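FILM 214: Careers in Screen Production
Handout 6: Reading and Writing Screen Credits

Prepared for students by Seo-ah Gil, Department of Screen Studies

Purpose of this handout

This handout accompanies the sixth lecture and the first October workshop. It covers the way credits are assigned, ordered and worded on narrative films, and it sets out what is expected in the credit analysis assignment. Students should read it before the workshop and bring a copy, printed or on a device, to class.

Earlier lectures dealt with the departments of a production and the people who run them. The present topic is how that work is recorded. A credit is a public statement that a named person did a particular job on a particular film. It is used by employers, festivals, archives and award bodies, and for many people in the industry it is the main evidence of a career.

1. Main titles and end titles

Credits usually appear in two places. The main titles come at or near the start of the film, or directly after the last shot when the director prefers an uninterrupted opening. They carry the names of the principal cast and the heads of the main creative departments. The end titles, often called the crawl or the roll, list everyone else, together with music, locations, facilities, thanks and legal notices.

A name that has a title card to itself is said to have a single card. Two or more names may share a card. Whether a person receives a single card or a shared one is commonly settled in the contract, as are the size of the lettering and the position of the card in the sequence. Students sometimes assume that these matters are decided by the title designer. The designer works within a document called the credit list, which the production company draws up and the lawyers approve.

2. Order of the main titles

There is no single rule that holds in every country. A common order for a feature film is as follows:

Distributor or studio
Production company
"A film by" (where used)
Principal cast
Title of the film
Supporting cast
Casting director
Composer
Costume designer
Editor
Production designer
Director of photography
Executive producers
Producers
Writer
Director

Note that the sequence moves toward the director, whose card is normally the last before the story begins. When main titles are placed at the end of the film, the order is generally reversed, and the director's card comes first. Students should keep this in mind when comparing two films, as it is easy to mistake a change of placement for a change of rank.

3. Writing credits

Writing credits cause more disputes than any other kind. The wording is precise, and small differences carry meaning.

"Written by" is used where the same person or team is responsible for both the story and the screenplay.

"Story by" refers to the basic narrative, including the main characters and the course of events, as distinct from the finished script.

"Screenplay by" refers to the script itself, with its scenes and dialogue.

"Based on" introduces source material such as a novel, a play or an article.

Where two writers are joined by an ampersand, they worked together as a team. Where they are joined by the word "and," they worked separately, usually on different drafts. A card reading "A & B and C" therefore describes a team followed or preceded by a third writer working alone. Many databases replace the ampersand with a comma, and the information is lost. For this reason the assignment requires students to consult the film itself.

4. Producing credits

The word "producer" covers a wide range of duties. The producer, without any further qualification, is generally the person who has carried the project from development to delivery. An executive producer may have arranged the financing, supplied the underlying rights or supervised on behalf of a company. A co-producer often has charge of a defined part of the work, such as production in a second country. An associate producer may have made a substantial contribution or may have received the title as a courtesy. The line producer manages the budget and the daily operation of the shoot.

In television the same words are used differently. An executive producer on a series is frequently the head writer, and several of the people listed as producers may be members of the writing staff. Students whose chosen title is a series should state this clearly at the start of their analysis.
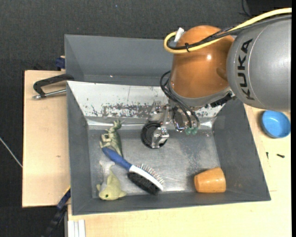

5. Editing, sound and music

The editor is credited in the main titles, and the assistant editors in the end titles. Where an additional editor is named, the student should note the position of the credit, as it may indicate that a second person was brought in for a limited period or for a particular sequence.

Sound credits are divided between those who recorded sound during the shoot and those who worked on it afterward. The production sound mixer belongs to the first group. The supervising sound editor, dialogue editors, Foley artists and re-recording mixers belong to the second. These roles are often confused in student papers, and marks are lost in consequence.

"Music by" refers to the composer of the original score. Songs that were written or recorded for other purposes are listed separately in the end titles with their performers, publishers and license holders. The music supervisor is responsible for selecting and clearing such songs and is not normally their author.

6. Case study: Trarnar

The lecture example is Trarnar, a feature directed by Ha-rang Ha and produced by Kokmont in association with Stosau. Students will see the opening and the complete end titles in the workshop. The points below should be noted during the screening.

(a) The screenplay is credited to two writers joined by "and." The production file, which the company has kindly allowed the department to consult, shows that the second writer joined after the first draft had been completed and that the two did not meet until the shoot.

(b) Ha is credited as director and as one of three editors. The names of the editors share one card and are arranged alphabetically. The contract specified alphabetical order, and no conclusion about the amount of work done by each should be drawn from it.

(c) Kokmont and Stosau have separate company cards. The phrase "in association with" signals that Stosau held a smaller share of the production.

(d) The end titles contain 600 names. Of these, 43 belong to the art department, which is a large proportion for a film of this size and reflects the number of period interiors built for the second half.

(e) The composer is credited as Oh, a single professional name. Catalogs sometimes add a first name or treat the entry as an error. The credit should be cited exactly as it appears on the screen.

7. Using reference sources

Online databases are a convenient place to begin. They are also compiled from many sources of uneven quality, and entries may be added by members of the public. Uncredited work is sometimes listed beside credited work with only a short note in parentheses. Students should record that note whenever it appears.

The department's own collection holds press books, credit lists and continuity scripts for roughly 4000 titles. These may be read in the study room on the second floor. Press books are useful for establishing what was announced before release, but the announced credits and the final credits do not always agree. Where they differ, the film is the authority for what was credited, and the press book may be cited as evidence of an earlier intention. The press book for Trarnar is held under shelf number 2191.

8. Assignment: credit analysis

Choose one narrative feature or one episode of a drama series. The title must have been released commercially, and it may not be one discussed in the lectures. Watch the main titles and the end titles in full, and then prepare a paper with the following parts.

Part A. A complete transcription of the main titles, card by card, with the original wording, punctuation and order.

Part B. A short account of two departments in the end titles, explaining the duties of each position named.

Part C. A comparison between the credits on the screen and the entry in one database. List every difference, and propose an explanation where the evidence allows.

Part D. A career profile of one person below the level of department head, based on at least four credited titles. The profile should consider how the person's position has changed from one production to the next. Private information, including family matters and home addresses, must not be included.

Papers are to be submitted through the course page before 5 p.m. on the due date given in the syllabus. Late papers are subject to the penalties set out in the same document. Students who require an extension should write to the instructor before the deadline.

9. Questions for workshop discussion

Why might a producer accept a shared card in exchange for a better position in the sequence?

What does a viewer learn from an ampersand that a comma does not convey?

Should an editor who was replaced during post-production receive credit, and if so, in what form?

How should a catalog treat a person who has worked under two professional names?

10. Terms to know

Billing: the order, size and position in which names appear.

Card: a single screen of title text.

Crawl: end titles that move up the screen.

Courtesy credit: a credit given in recognition of support or standing, without a defined duty.

Pseudonym: a name adopted for credit purposes in place of the person's own.

Uncredited: describing work that was performed but is not acknowledged on the screen.

The next handout covers agents, managers and the negotiation of first contracts. Students should read the sample deal memo on the course page before that lecture and mark the clauses that refer to credit.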